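Brorkthorpe Film Petitions: a data card

Hello, and thanks for stopping by! Brorkthorpe is a collection of 2,000 open letters and petitions written by people who work in movies and television, or by the fans who love what they make. Save the show, restore the missing ending, pay the extras, put the old studio theater back in use - if somebody wrote it up and asked other people to sign, we want it.

Current release: August 13, 2026
Version: 3
License: the labels and notes are free to use with credit. Letter texts stay with whoever wrote them, so please read the section on sharing before you repost anything.

What you get

The download is a folder with two tables and a directory of plain text files. letters.csv has one row per letter. demands.csv has one row per demand, and a single letter can have plenty of those (fan campaigns especially love a long list!). The text files are named by letter ID and saved as UTF-8.

Columns in letters.csv

letter_id: a short code that never changes between releases
title: as the author wrote it, capital letters and exclamation points included
year: year the letter first went public
field: film, television, streaming or theater exhibition
started_by: crew, cast, writers, fans, local group or unknown
outcome: met, partly met, refused, no reply or unknown
source_type: web page, newsletter, printed flyer or trade ad

Columns in demands.csv

letter_id: matches the table above
demand_no: order in which it appears in the letter
demand_text: copied word for word
topic: one of our topic labels, all listed in topics.txt

Where the letters came from

Most of the web pages were gathered with Flurier, our little crawler, which follows links from fan forums and guild newsletters and saves a clean copy of the text. Printed flyers were typed up by hand. We tried text recognition on them first, but photocopied flyers with hand lettering and a collage of movie stills behind the words gave us mostly soup.

How the labels were made

Every letter was read by 2 labelers working separately, and a third person settled the disagreements. The outcome column caused the most arguments by far. Does a canceled series that comes back as one TV movie count as met? We went with partly met, and the full set of rulings is in outcome_notes.txt. It's a fun read, and I'd love to hear where you think we got it wrong.
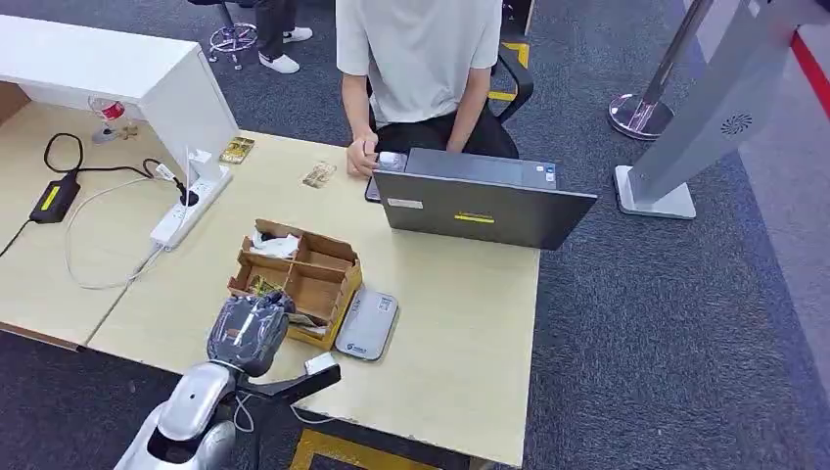
Getting started

1. Unzip the folder anywhere you like.
2. Open letters.csv in a spreadsheet or load it with whatever tool you already use. Tell it the file is UTF-8 or the accented titles will come out garbled.
3. Join the two tables on letter_id.
4. Filter out outcome = unknown if you're studying whether petitions work. Leave those rows in for anything about language or tone.

There is also a small search tool called Hidier in the tools folder. Run it with a word or phrase and it prints every matching demand along with the title of its letter. Try "final season" and clear your afternoon.

The Pollock split

People kept asking for a fixed train and test split, so now there is one! It's called Pollock, and it keeps letters from the same campaign together, so a rewritten version of a training letter won't show up in the test half. If you publish scores, please say whether you used Pollock or made your own split.

Known problems

Fan letters outnumber crew letters by a lot, and English is the only language so far.
Signature counts are left out on purpose. Too many pages had bot trouble and we couldn't trust the numbers.
Some years are the year a page was last edited. These are marked with a star in the notes file.
Theater exhibition letters are thin before the streaming era. If you have old flyers from a campaign to save a local movie house, please write to us!

Sharing and removal

Names of ordinary signers were removed from every file. If you wrote one of these letters and want it gone, send us the letter_id and we'll drop it from the next release.

What's next

The next update is planned for November, with radio drama petitions and a cleaner topic list. Corrections are welcome any time - the tiny ones too, since a fixed typo in a title makes search better for everyone.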